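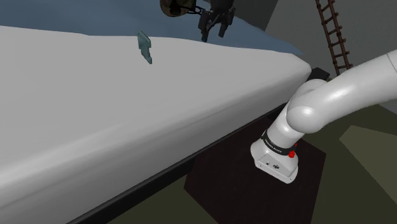

The Matter of the Doucette Bequest

The Office of Effects at Nulik is required by its charter to return every article left in its keeping to the person entitled to receive it. The charter does not say how long the Office may take. In the matter of the Doucette bequest it took eleven years, and the undersigned was assigned to the file only for the last of them.

The bequest consisted of one sealed envelope, deposited by Mrs. Doucette in the July before her death and entered in the register as item 215. The instructions were written on the outside in her own hand. The envelope was to be delivered to "the girl who kept the window." No name was given, and no address.

My predecessor, Mr. Brayan Quispe, had pursued the matter with diligence. His notes show that he wrote first to the bank, where a window might be said to be kept by a teller, and then to the post office. The bank replied that its records did not extend to the period in question. The post office replied that it had employed no girls. Mr. Quispe next placed a notice in the newspaper and received answers from two women, each of whom had kept a window at some time in her life and neither of whom had known Mrs. Doucette. He thanked them both in writing. He then retired, and the file was placed in a drawer with a slip reading "Open."

I was instructed by the Registrar, Ms. Raquel Vilela, to close it.

"Close it by delivery, if that can be done," she said. "If it cannot, close it by certificate."

A certificate of non-delivery permits the Office to destroy the article. I had signed many of them and had never given the act much thought. I drew up the form that same afternoon. It asks the officer to state that all reasonable inquiries have been made, and I found, on reading the file again, that I could not state it. Mr. Quispe had asked a great many people about windows. He had asked very few about Mrs. Doucette.

I therefore visited the house on Fellent Street where she had lived. It had been divided into apartments. The ground floor was let to Mrs. Tonantzin Cuautle, who received me in the hall and did not ask me to sit. She had bought her lease from the estate and had met the deceased one time, over a question of drains.

"She was polite," said Mrs. Cuautle. "She looked past me the whole time. Over there."

She pointed across the street to a brick building with a wide front window, painted shut. The lettering over the door had been scraped off, but the shape of the word remained in the brick, and it read Histico.

Histico had been a maker of theatrical costumes. The directory for those years lists it with a workroom at street level. I spent the following morning in the municipal archive with its wage books, which were complete and very dull. Seamstresses were paid by the piece. Cutters were paid by the week. At the bottom of each page, on a line of its own, was a small sum paid to one Y. Ayala, "for window."

The archivist, Ms. Shireen Mabuza, explained the entry to me. The firm had displayed its best work in the front window and had changed the display each week, and a junior was paid a little extra to dress the figures and keep the glass clean. It was done after closing, with the lamps lit.

"Anybody across the street would have had a fine view," Ms. Mabuza said.

Miss Yareli Ayala was found in the ordinary way, through the pension rolls. She was living with her sister on the north side of town. I wrote to request an appointment, as the rules provide, and she replied by return mail that I could come whenever I liked and that the bell was broken.

She was a tall woman in her seventies with a strong voice. I read her the instructions and asked whether she had been acquainted with Mrs. Doucette. She said that she had not. I asked whether she had ever spoken to any person living opposite the workroom. She considered this at some length.

"There was a lady on the second floor," she said. "She was in a chair by the curtains. She never came out that I saw. I used to turn the figures around to face her when I was finished, so she could see the fronts, and then I turned them back before I put out the lamps."

"Did she ask you to do so?"

"How would she ask me? We had the street between us."

"Did she acknowledge it?"

"She put her hand up," said Miss Ayala. "Every week, like that. I put mine up too."

I informed her that in the opinion of the Office she was the person entitled, and I asked her to sign the receipt. She signed it in two places. She did not open the envelope while I was present, and the rules do not allow an officer to suggest it. She laid it on the sideboard next to a bowl of buttons and asked me if I wanted coffee. I am permitted to accept coffee. I stayed for an hour, during which she described to me a cloak of green velvet that had taken four evenings to hang properly, and the envelope was not mentioned again by either of us.

On my return I entered the delivery in the register and struck the word "Open" from the slip. The Registrar asked whether the contents were known. I replied that they were not. She observed that the form has a space for contents, and that a blank space would be queried at the annual review.

After some discussion it was agreed that I should write "As deposited," and I did so. A copy of the completed entry was mailed to Mr. Quispe at his home. He returned it with one correction, to the spelling of Fellent.

Entered at Nulik, September 16, 2025.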